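Search this site
Enter keywords
Go

Visit Report: Residential Streets, Pladoda
10 February 2008

Members of the Streets and Verges Section visited the Nechyporuk district of Pladoda at the invitation of its residents' association. The party was received by Yaa Amoah, who outlined the history of the district, and was accompanied throughout by Matvii Lysenko of the municipal works office.

The district comprises up to 720 households on streets laid out over two phases of building. The older phase has narrow roads with stone curbs and open front lawns. Mr. Lysenko explained that residents maintain the grass as far as the curb, while the office is responsible for the road surface, drainage and manhole covers. The annual allowance for patching was given as 4000 square meters.

Members then toured the older streets by car. Attention was given to the mature trees, which the association wishes to see protected, and to the condition of repairs where covers have been reset in the paving.

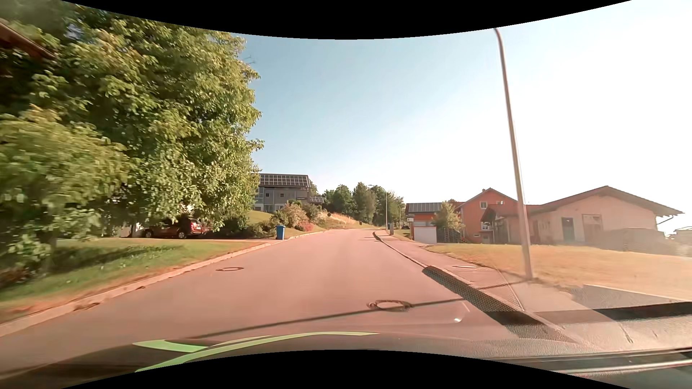

Parvathi Panicker asked whether wheeled bins left at the roadside obstructed drivers leaving their properties. Mr. Lysenko replied that few complaints had been received and that collection times would be reviewed in June. Members also noted the care taken with front shrubs and flowers, and the absence of painted lane lines on the quieter roads, a practice the office intends to continue.

The Section records its thanks to the association for its hospitality. A copy of the planting schedule may be requested from Danylo Pylypenko.

This site uses cookies. By continuing to browse you accept their use.
Back to top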